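Should Fedside Close Its Coat Check? A Segment Margin Analysis

Managerial Accounting II, Group Project
Raluca Preda, Dwynwen Morgan, Si-eun Ji, Chang-ho Myung
Instructor: Roxana Coman
Submitted 9th February

1. Background

Fedside is a small performance hall that sells tickets, drinks, and, for one dollar a garment, the right to sit through a concert without a parka in your lap. The coat check has shown a loss every season since it got its own line in the accounts. The hall manager asked us whether to close it. We suspect she had already decided and wanted a second opinion that matched. She didn't get one, but she was very nice about it.

Our group originally planned to study transfer pricing at a company called Stinard. Stinard stopped answering our emails in January, so we went with coats.

2. The numbers as we found them

The hall's bookkeeping is done in a program called Clarska, which prints a one-page summary for each segment. For the season we studied, the coat check page read like this:

Garments checked: 4000
Revenue at $1.00 each: $4000
Attendant wages and tags at $0.60 each: $2400
Overhead assigned: $2000
Loss: $400

Attendants are paid per garment, an arrangement we had opinions about and were told to keep out of the report. For our purposes it makes wages a variable cost, and it saved Chang-ho an afternoon with the high-low method.

The line that interested us was overhead. Fedside spreads rent, heat, insurance, and the manager's salary over its segments by floor area. The coat check occupies 304 square feet of the lobby, and at the hall's rate that comes to $2000. When we asked why floor area, the answer was that somebody had once owned a tape measure.

3. Method

We rebuilt the income statement in contribution format and sorted every cost into one of two piles: goes away if the coat check closes, or doesn't. Chapter 7 of the course reader calls these avoidable and unavoidable costs. Our piles were on paper, and one of them was briefly lost under Dwynwen's lunch.

Si-eun went through the overhead items with the manager one at a time. The rent is fixed by the lease. The heat comes on whether or not there are coats in the building. The insurance policy doesn't mention coats at all. The manager confirmed that she would not take a pay cut. We therefore treated the whole $2000 as unavoidable.

We also looked for another use for the space, because an opportunity cost would have changed the answer and made the report longer. The only candidate was a vending machine from a supplier named Yeon. Yeon's offer was an annual fee of $100, paid to the hall. The machine and the coat check could not both fit.

4. Results

Contribution margin is $0.40 per garment, or $1600 for the season. Closing the coat check gives up the $1600 and saves none of the overhead, which would simply be handed to the bar and the box office. They have not been told about this possibility.

With Yeon's fee counted in, closing still leaves Fedside $1500 worse off each season. The reported loss of $400 is a product of the allocation base. Had overhead been assigned by revenue, the coat check would have looked much healthier and the bar would have been asked some hard questions.

For the segment to break even on its own page, overhead included, it would need to check 5000 garments. We don't expect this without a colder climate or a law.

5. Recommendations

Keep the coat check open. Stop charging it for the manager's salary in any report used to decide whether it should exist. Show a segment margin line in the Clarska summary above the allocated overhead, so that the next person to read it doesn't have to call in four undergraduates.

We considered recommending a price increase to $1.25. Raluca was in favor. The rest of us thought that making change in quarters would slow down the line, and we had no demand data either way, so it stays out.

6. Limitations

We used a single season. It may have been a warm one; we didn't check, and by the time it occurred to us the draft was due. Lost garments are settled informally, and no cost for them shows up in the books. We also assumed tags cost the same at any volume, though the printer probably gives a discount that no one has asked for.

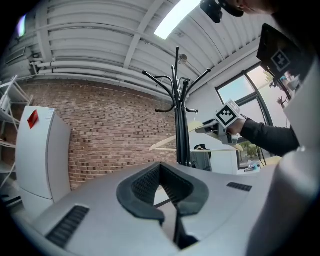 7. Who did what

Raluca: contribution statement, pricing argument (lost)
Dwynwen: sections 1 and 3, final edit
Si-eun: interviews and overhead review
Chang-ho: break-even, spreadsheet, reminding everyone about the rubric

The spreadsheet is attached separately. The tab named "old DO NOT USE" is the old one.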